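Chapter 6
Paying for the Book: Print Runs, Pricing and Creator Income

Most readers see a comic as a finished thing on a shelf. For the people who make one, it is also a set of bills that come due before any copy is sold. The writer, artist, colorist and letterer have to be paid or persuaded to wait. The printer wants a deposit. This chapter follows the money from the first estimate to the final royalty statement.

We will use one title throughout. Kidholm is a 100-page graphic novel published by Hotex, a small press with a short list and no warehouse of its own. Its files were sent to the printer in February, and the book was released on 6 May 2021.

6.1 What a Print Run Is

A print run is the number of copies made at one time. Setting up the press costs the same whether the run is short or long, so the cost of each copy falls as the run grows. A publisher who prints too few copies pays more for each and may miss sales while waiting for a second printing. A publisher who prints too many pays to store books that may never sell.

Hotex ordered 1,862 copies of Kidholm. The figure came from advance orders placed by comic shops, plus a margin for conventions and direct sales. Of the copies printed, 498 were held back for the publisher's own online store.

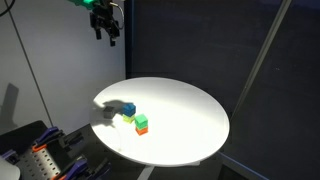

6.2 Who Gets Paid, and When

There are two common arrangements. Under a page rate, a creator receives a fixed sum for each page delivered, and the publisher usually owns the work. Under a creator-owned contract, the creators keep the rights and share in the profit once costs are covered. They may earn nothing for months.

Many contracts mix the two. The artist on Kidholm took a reduced page rate and a share of later income. The letterer, hired through the Goh studio, was paid in full on delivery and has no share.

An advance is different from a page rate. It is money paid early against future royalties, and no further royalties are paid until the book has earned it back.

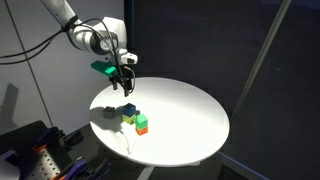 6.3 Distribution and Returns

A distributor buys from the publisher at a discount and sells to shops. Kidholm was carried by Udatari, which supplies both comic shops and general bookstores. The two markets work under different terms. Comic shops have usually bought their stock on a nonreturnable basis, so an unsold copy is the shop's loss. Bookstores can often send unsold copies back for credit.

Returns make early sales reports hard to read. A copy shipped to a bookstore is not yet a copy sold, and publishers commonly hold back part of the royalties as a reserve until the return period ends.

Key terms: print run, page rate, creator-owned, advance, royalty, reserve against returns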